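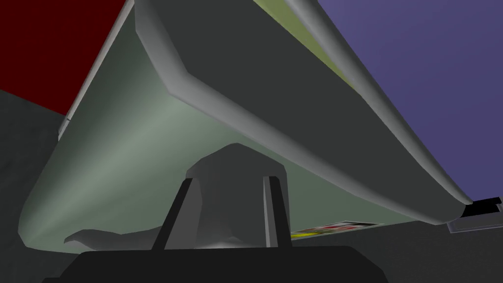
Abro hilo sobre cómo aprendí a hacer pan de masa madre en un piso pequeño de Requena. Lo escribo en español, que no es mi lengua materna, así que les pido paciencia con mis preposiciones.

Mi abuela hacía pan en Portugal con un horno de leña que compartían varias casas. Yo nunca le pregunté nada. Cuando quise aprender, ella ya no estaba, y tuve que empezar con un libro de la biblioteca y una bolsa de harina de centeno.

Empecé en febrero, y ese fue mi primer error. La cocina estaba a 18 grados por la tarde y bastante menos por la mañana. El libro decía que la masa madre estaría lista en una semana. La mía tardó casi tres.

El segundo día tenía muchas burbujas y me puse muy contenta. El cuarto día no tenía ninguna y olía a queso viejo. Pensé que se había muerto y estuve a punto de tirarla. Después leí que esta pausa es muy común y que hay que seguir alimentándola.

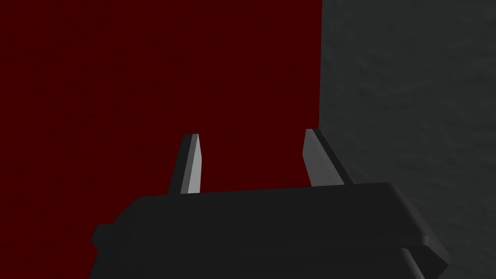 Mi rutina de ahora, por si a alguien le sirve: saco el frasco de la nevera la noche anterior, tiro casi todo, dejo una cucharada y añado harina y agua tibia en partes iguales. Por la mañana ya ha subido.

Para una hogaza uso 475 gramos de harina, la mayor parte blanca de fuerza y un puñado de integral. De sal, 8 gramos. Mi vecina dice que es poca sal. Puede tener razón, pero en mi casa siempre se comió así.

El agua la pongo poco a poco. Durante meses seguí recetas con muchísima agua, porque las fotos de esos panes eran preciosas, y yo terminaba con la masa pegada hasta los codos. Con menos agua la miga es más cerrada, pero la mantequilla no se cae por los agujeros.

No amaso. Mezclo, espero media hora, pongo la sal y después hago unos pliegues cuando me acuerdo. A veces son cuatro y a veces son 2. No he notado gran diferencia, aunque seguramente un panadero me corregiría.

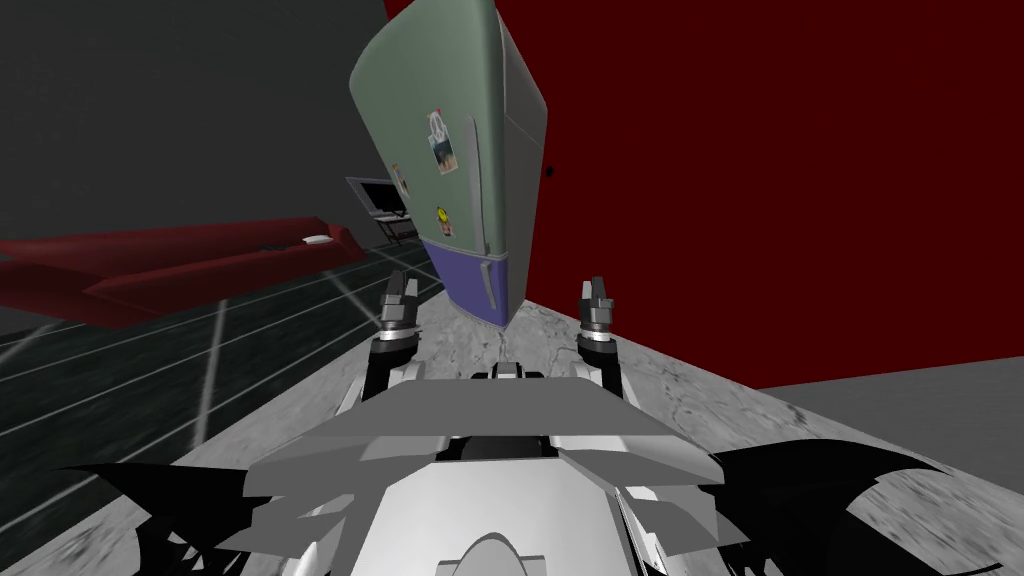
Dos pinzas delante de un frigorífico inclinado. Imagen generada por ordenador.

La fermentación en frío me cambió la vida. Formo el pan por la noche, lo meto en la nevera tapado con un paño y lo horneo al día siguiente, cuando tengo tiempo. Aguanta bien unas horas más si una reunión se alarga.

Para hornear uso una olla de hierro con tapa. La compré de segunda mano y pesa tanto que la llevo al horno con las dos manos y mucho respeto. Veinticinco minutos con tapa y luego sin tapa hasta que el color me convence.
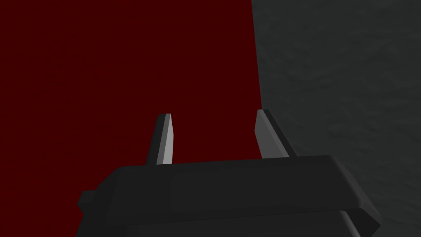 Lo más difícil para mí es esperar antes de cortarlo. Si lo corto caliente, la miga queda húmeda y se pega al cuchillo. Lo sé muy bien y lo hago igualmente una de cada tres veces.

Con la masa que sobra preparo tortitas o unas galletas saladas con romero. Si alguien quiere la receta de las galletas, la copio mañana, que la tengo apuntada en portugués y debo traducirla.

Gracias por leer hasta aquí. Y si en su casa hacen el pan de otra manera, cuéntenmelo, sobre todo quienes usan solo centeno, que todavía me sale como un ladrillo.

Idalina Cordeiro, 24 de mayo de 2021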